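March 1, 2018

Dye lot 952, second soak. Halliday cotton, undyed, cut into strips Monday. Tap water still hard, didn't bother softening it this time. Want to see if the blotching is the water or the sizing left in the cloth.

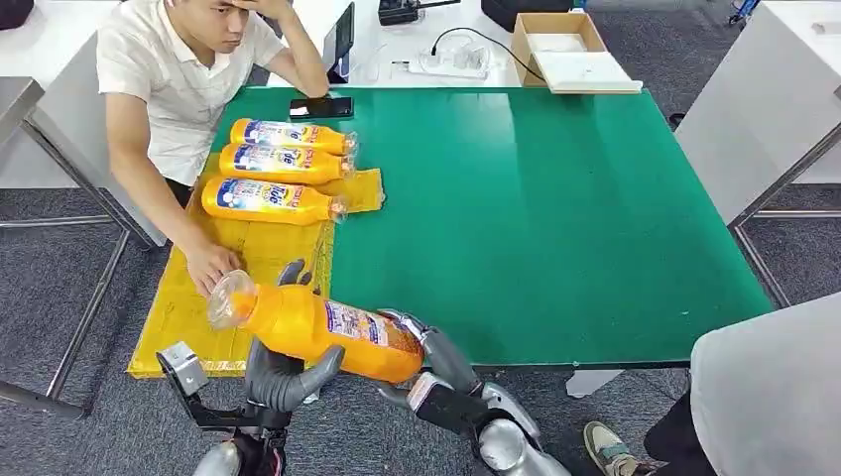
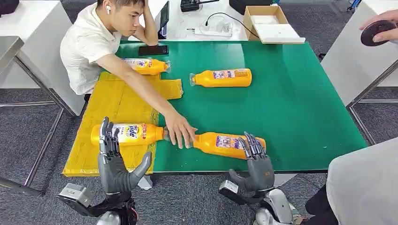
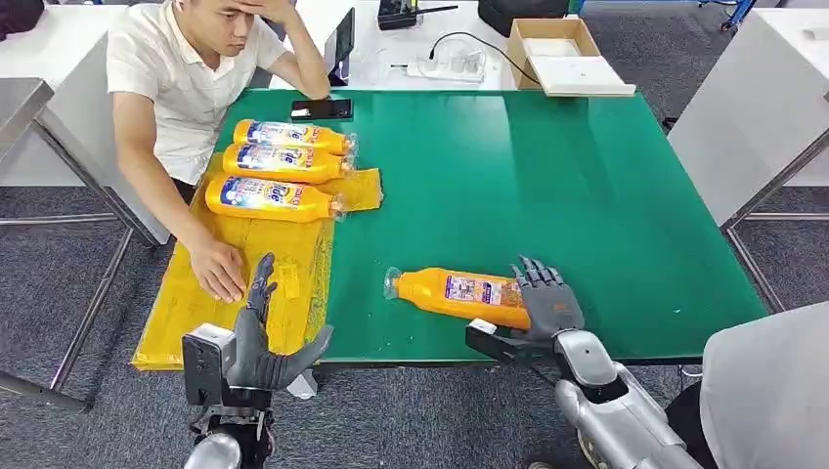
Orange bottles on the green table.

Strips 1-4 scoured in Sulletti soap, 5-8 plain hot water only. Then all into the madder at 143 F, held there an hour. Crept up once while I was on the phone, caught it quick.

Results so far:

- 1-4 even, good brick red, a bit dull
- 5, 6 blotchy down one side
- 7 fine?? no idea why
- 8 fell behind the radiator, redo

So probably sizing. Morven Moffat thinks its the alum, says the Veser batch from July was damp and weighs heavy. Could be. Check: 383 g in the jar this morning, label says 400 but I never logged what I took for the wool.

Rinse took forever. Pink water even after the fifth bucket. Drying rack by the window is too sunny, move it before anyone puts the indigo stuff there.

To do

- redo 8, plus two more plain ones
- new alum, weigh it out seperately
- ask Fesness for the price on 526 yards, same cloth, no finish
- iron half of each strip, leave other half

Pot 2 lid is still missing.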